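Student Robotics Club Takes On Stitches at Hamport

22/09/2026

214 shares | 2 comments

I have been dropping in on the student robotics club at Hamport since January, and I'll admit I went the first time for the free coffee. Back then they were still arguing over which project to pick (a line-following cart was the favorite for a while!). Then somebody suggested suturing, everybody laughed, and a week later that was the project.

So now they sew. They use surgical-type instruments on a soft practice pad, and they're getting ready for the Pelkonen Cup, where student teams have to close a cut with a row of separate knotted stitches.
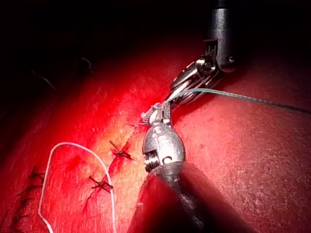
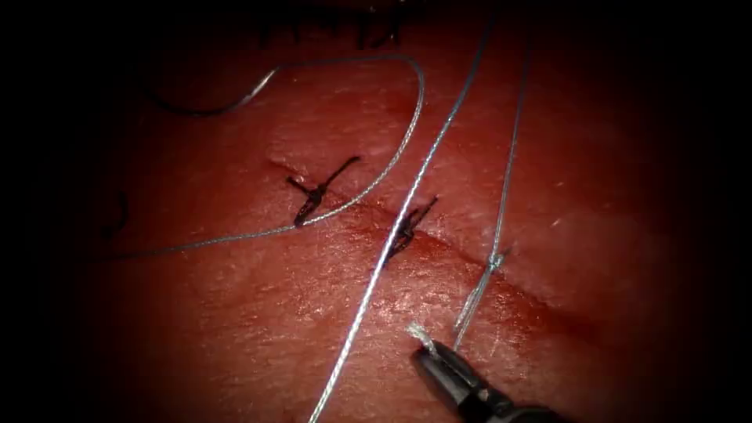
Red pad, dark knots, and a whole lot of thread to keep track of in all four of these.
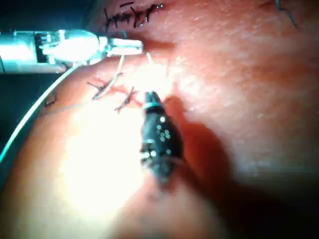
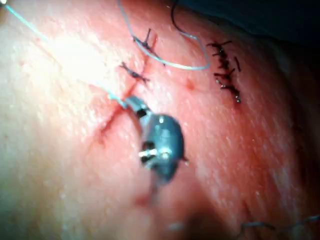

I asked Eetu Kallio, the club's president this year, what the hard part is, and I was expecting him to say the needle. Nope. "The needle is fine, you can practice the needle," he told me. "It's the thread. It goes wherever it wants, and then you have to go get it." He's a second-year mechanical engineering student and he came to this from radio-controlled boats, so I guess he's used to things drifting off.

If you've never tied a surgical knot (I hadn't), you wrap the thread around one instrument, grab the short end with it, and pull the two ends apart so the wrap slides down flat. Then you do it again the other way so it holds. I tried it at a table with a shoelace and two pairs of pliers and made something that looked like a bird's nest. With the instruments it's harder, because you can't feel how tight you're pulling. You have to watch the thread and guess. The students say you get an eye for it after a while — the edges of the cut should just touch, and if the pad starts to pucker you've gone too far.

There are two parts to the competition. In the first, a person does the driving the whole way through. In the second, the software has to do at least one throw of the knot by itself, hands off, while the judges stand there and watch. The club feels pretty good about part one. Part two, well, they've got some late nights ahead of them. The night I stayed longest they were stuck on getting the software to find the loose end of the thread, and the conversation went from lighting to thread color to whether anyone had eaten dinner, and then back to lighting.

I liked how they split the work up. Everybody takes a turn at the controls, including the people who mainly write code, and everybody also has to sit and go through the recordings afterward and mark where each step starts and stops. That second job is boring and they all say so. Eetu does it with a podcast on. But the coders told me they write better code after they've fought with the thread themselves, and I believe them, having fought with a shoelace.

Money is the other thing. Thread and pads get used up fast, and the club budget was never built for it. Modetti, the machine shop over by the rail yard, chipped in for supplies this fall and is letting the team use its workshop for brackets and small parts. The club also has a bake sale coming up, and I've already had one of the cardamom buns, so please go to the bake sale.

Their team is called Hurnerus. I asked three different people what it means and got three different answers, one of which I can't print. It's going on the T-shirts anyway.

You don't have to be an engineering major to join. There's a nursing student on the team who has turned into the person they all go to when a knot looks wrong, and she'd never touched a robot before this semester. New members can come to any open practice, try the controls for a few minutes, and decide after that. Bring your own snacks, the coffee is still free but it has not gotten any better.

I'll be going along to the Cup and will write up how they do. I'm also going to keep working on my shoelace.

214 shares | 2 comments

Related
Modetti opens its workshop to student teams
Hamport bridge team heads to regionals
What to know before the Pelkonen Cup
Bake sale season is here and we have a list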